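OTANHOLM TENANTS' NETWORK RESPONDS TO FLEMTHORPE STORAGE LEVY

Otanholm, June 13, 2021

The Otanholm Tenants' Network says Hamix has yet to give a believable reason for the new storage levy at Flemthorpe, the apartment block it manages on Ackroyd Street.

Under the levy, announced to residents in March, every household will pay $300 a year for a basement cage. Until now the cages have come with the lease. Households that don't want one will still pay, as Hamix describes the charge as a contribution to "shared amenity".

"We asked what the amenity was," said Network spokesperson Renu Thakur. "We were told it was the basement. The basement was there when people moved in, and they are already paying rent on a building that has one underneath it."

Flemthorpe has 170 apartments. If every household pays, the levy will bring in $51,000 a year. Hamix says the money will go towards lighting, pest control and a new lock system, but it has not released a quote for any of the three. The Network has asked for the figures in writing and received a brochure. 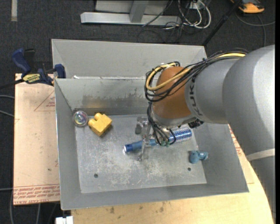 What residents were told

The brochure runs to 2 pages and uses the word "community" in most of its headings. It says the levy was "shaped by resident feedback". The Network has spoken with tenants on every floor and has yet to find one who was asked.

Hamix also says similar charges are now standard across the neighbourhood. Perhaps they are. The company didn't name another building, and the managers our members rang had no such fee.

"I'd be happy to be shown I'm wrong," said Thakur. "Send us the quotes, send us the survey. If the lights really cost that much, people will want to know who is selling the bulbs."

What the Network wants

The Network is asking Hamix to hold off on the levy until itemised costs are released, and to drop it altogether for households without a cage. It also wants a meeting at Flemthorpe after working hours -- the last one was set for mid-morning, when most tenants were at their jobs.

Residents who have already been billed are encouraged to keep the invoice and any emails that came with it.

Media contact: Renu Thakur, Otanholm Tenants' Network, PO Box 1712, Otanholm

14 shares | 2 comments

© Otanholm Tenants' Network | Contact us | Back to top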